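3.2 床面上的果蔬摆放

在前一节里,我们讨论了餐桌与料理台上的摆放习惯。本节转向一个在家居研究中很少被认真对待的平面:床。入户之前,我们以为床上出现食材只会是零星的例外,可是翻看格里特布里奇(Griltbridge)和埃滕(Eten)两地的记录时,我们越看越兴奋。在住房面积偏小的家庭里,床是全屋最大的一块水平面,铺上一层塑料布,它就成了分拣、晾放和临时陈列果蔬的地方。全部2275条摆放记录中,有300条发生在床上,这个数目远远超出了项目组最初的设想。

Gisela Palma在早期的工作笔记里把这类布置称作“借来的台面”,我们沿用了这个说法。所谓“借”,是指这块平面白天归食材,晚上归睡眠,两种用途之间只隔着一张可以随时卷起来的塑料布。受访者对塑料布的选择相当讲究:有人偏爱厚实的桌布料,有人专门留着拆下来的包装膜,也有人只认颜色,觉得红色或粉色的底子能把水果衬得更精神。最后这一点我们非常喜欢,因为它说明摆放从一开始就带有观看的意味,受访者自己也在欣赏。一位住在埃滕的受访者说得很直接:“草莓放在白床单上我心疼床单,放在红塑料上,我光看着就高兴。”

塑料布的褶皱同样值得一写。在硬质台面上,圆形的果实往往要靠碗、盘或者墙角来约束;而在床上,床垫受压后微微下陷,塑料布起皱,两者共同形成许多浅浅的凹窝。圆果落在凹窝里,便有了一个现成的位置。Otakar Štěpánek在试摆时反复验证过这一点:把同样的柑橘放在料理台上,轻轻一碰就滚开,放在铺了塑料布的床上,多数会在原处晃一晃又停住。我们由此认为,柔软平面并不像直觉所暗示的那样难以利用,它有自己的一套秩序,而熟悉它的人用起来得心应手。

图2 床面果蔬摆放:起皱的半透明粉红色塑料布上有草莓、小柑橘,以及搭在橙边椭圆盘上的胡萝卜。

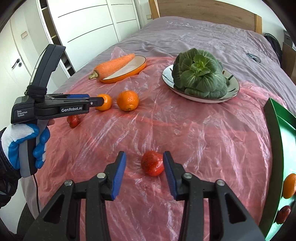 盘子在床面摆放中的角色与它在餐桌上很不一样。餐桌上的盘子首先是容器,食材的多少由盘沿来限定;床上的盘子则更接近一个支点。长条形的蔬菜,例如胡萝卜、黄瓜和葱,常被斜搭在盘上,一端探出盘沿之外。起初我们把这种情形登记为“未放稳”,后来Benedetta Gentile提出异议,她认为这是一种完整的放法,理由是受访者在我们询问之后几乎从不去纠正它。我们回头重看了80条含有盘子的记录,最终接受了她的意见,并为此单设“斜搭”一类。这一改动让编码表整洁了许多,也使原先散落在“其他”栏里的不少条目找到了归宿。

与盘子相对的是散放。小型水果,尤其是草莓和小柑橘,大多直接落在塑料布上,不借助任何器皿。散放看似随意,其中却有相当稳定的规律。同类果实倾向于成对或成小簇出现,彼此挨着;个头较大、颜色较鲜亮的一颗,则常常被单独留出一块空处。埃滕的受访者把后一种做法叫作“让它透透气”,格里特布里奇的受访者没有专门的叫法,但做起来如出一辙。两地相隔甚远,食材来源和采购频率都不相同,却在这样细小的地方取得一致,这是整个项目里最让我们惊喜的发现之一。

关于颜色,我们的看法还不成熟,但愿意先记录下来。红色果实放在偏红的底子上,按理说对比减弱,应当更难辨认。可是受访者普遍不觉得困难,他们提到的是光泽、蒂叶和影子。换句话说,当颜色不再提供帮助时,人们很自然地转向表面和轮廓。Lwazi Khumalo建议今后在相同的摆放下更换底布,逐一比较受访者找到某件食材的快慢。我们已经把这个设想写进下一阶段的计划,底布除粉红外还将包括乳白和深绿。

床面摆放也有它的限度。首先是重量。南瓜、整颗卷心菜一类的食材会让床垫明显下沉,周围的小果随之向低处聚拢,原有的布局很快就乱了。受访者通常把重物放到床尾,或者干脆留在地上。其次是时间。床面到傍晚必须腾空,因此几乎所有布置都在白天完成并撤走,我们在晚间入户时只遇到过2次仍未收起的情形。腾空的动作非常利落:先收圆果,再收长菜,盘子最后拿走,塑料布从四角向中间一提,残留的叶屑便都兜在里面。Vlastimil Doležal为这个动作画了一组分解草图,收在附录乙中,我们强烈推荐读者翻看。

需要说明的是,分类时我们只依据食材之间以及食材与器皿之间的相对位置,不推测摆放者的用意。一根胡萝卜朝向哪个角、两颗柑橘是否相接、草莓落在盘内还是盘外,这些都可以直接登记;至于它们是准备下锅还是准备送人,则归入访谈材料,在第五节另行处理。两类材料分开之后,编码员之间的分歧大为减少,剩下的争议主要集中在“相接”与“相邻”的界线上。我们目前的做法是,凡两件食材之间看得见底布的,一律记为相邻。

下一小节将沿用同一套编码讨论窗台。窗台狭长而坚硬,几乎在每一个方面都与床面相反,“斜搭”在那里十分少见,成排摆放则占了绝大多数。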